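My so-called listening year, a progress report

6th February

Last October I made a rule that I would only listen to whole albums, in order, with no skipping, for a year. I told a number of people about it, which was a mistake, because now they ask.

The trouble started with the streaming summary. Mine told me I had played 691 different artists and that my favourite was a band I can only remember hearing in the dentist's chair. Apparently I'd left the app running on a playlist called something like Gentle Focus for most of the winter and it had quietly formed a personality on my behalf. I looked at the list of 691 names and recognised maybe a quarter. I used to know the name of the bloke who played second guitar on everything I owned.

So, albums. Front to back. If I wanted to stop I could stop, but the next time I had to go back to track one.

That last clause was added after a glass of wine and I regret it enormously. There's an Akik record I have now started nine times. I could sing you the first three songs in my sleep, including the bit where the drummer coughs. I have no idea how it ends. For all I know there's a brass band on side two.

The first proper success was Mfinanga, whose album I bought at the show in the old Kornonton hall because the merch table was next to the toilets and I felt rude walking past it twice. It sat in its wrapping for two years. It's 44 minutes long, which I know because it is exactly the length of a tray of potatoes if you put them in before the oven's properly hot. I listened to it over potatoes for a week and a half. By the end of that I had opinions on the sequencing. I had opinions on the gaps between the songs! I rang my sister to tell her that the fifth track should have been the fourth track, and she said she was at the physio and could she ring me back. She has not rung me back.

What surprised me is how many dull songs there are on good albums. I'd forgotten. When you're raised on skipping you assume the dull ones are a manufacturing fault. But there's a six-minute thing in the middle of the Mfinanga where he more or less mumbles over an organ, and for the first four goes I used it to peel. On the fifth I stopped peeling. I couldn't tell you what changed. He's still mumbling. I've since decided it's the best song on there, and I'm aware that this may simply be what happens to hostages.

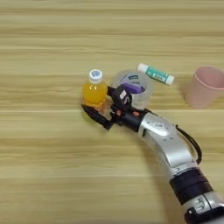

Then there's the matter of Mehrangiz Pakzad, who runs the record stall at the Sunday-best end of the Unton market, past the honey. I started going to her for advice because the internet's advice was all lists, and the lists all had the same ten records on them in a slightly different order. Mehrangiz has no lists. She asks what you had for dinner last night and then hands you something. I said soup. She gave me a live double album of a woman shouting at a harmonium. It's magnificent, and I have to listen to it in the car with the windows up so that the neighbours don't ring someone.

She also doesn't approve of my rule. She thinks it's a schoolboy's idea of listening, and that if you love one song you should play it until the colour goes out of it and then go and find another one. She played one single for the whole of her nineteenth summer, she told me, and never turned it over. She still hasn't heard the B-side. I said didn't she own a stall full of records, surely there was a copy in there somewhere. She looked at me as if I'd suggested opening somebody's mail.

I have thought about that a good deal more than I've thought about most of the albums.

The household has had to adjust, too. My partner was in favour of the project for the first fortnight, on the grounds that it was cheaper than the cycling. Then came the week of the free jazz. I'd been given a box of it by a colleague who was moving to a smaller flat, and I can see now that he wasn't being generous. There's a rule in our kitchen these days that nothing with a bass clarinet goes on before breakfast is cleared. I've broken it once, by accident, with a record whose cover gave me every reason to expect folk songs.

Volume is the other sticking point. Albums have quiet bits. You turn them up for the quiet bits, since otherwise it's only the fridge, and then the loud bit arrives and the dog leaves the room and takes a cushion with her. I used to think people who complained about dynamics were making it up to sound clever. I now complain about dynamics. I did it at a barbecue.

I should own up to the cheating. There's been some. I don't count anything I hear in shops, or the theme tunes of programmes, or the one song I put on when I have to ring the tax office. I also skipped a spoken introduction in January, in which the singer explains for a very long time what the album is about. I've put that down as a mercy. If you need to tell me what it's about, mate, go back in and write it again.

And I nearly gave up altogether when I worked out what I was missing. A new Akik single came out, everyone at work had heard it, and I was still in my cave waiting for the album to be finished so I could hear it in its proper place. They were humming it by the printer. I had to walk round the long way to get my lunch. I held out for eleven days and then heard it in a chemist's while buying plasters, which under the shop exemption is perfectly legal. It was all right. Bit short.

According to the shelf in the spare room (and the spreadsheet, yes, there's a spreadsheet, I'm not going to be talked out of it) I'm well behind where I meant to be. My original target was around 2,000 songs by the end, and I'd picked that number because it looked good on the top of a page. At the present rate I'll get there sometime after my knees go. I've deleted the target column and kept the one called Remarks, where most entries say "good drums" and one says "never again, ask Mehrangiz for money back". She wouldn't give it, by the way. She asked what I'd eaten before I played it, and when I said toast she said well, there you are.

Next up is a concept record in four movements about a lighthouse. It's raining, the dog's at the groomer's and I've got the place to myself until five. If I don't make it past movement two I'll have to start again tomorrow, so I've already put the phone in the laundry and made a large pot of tea.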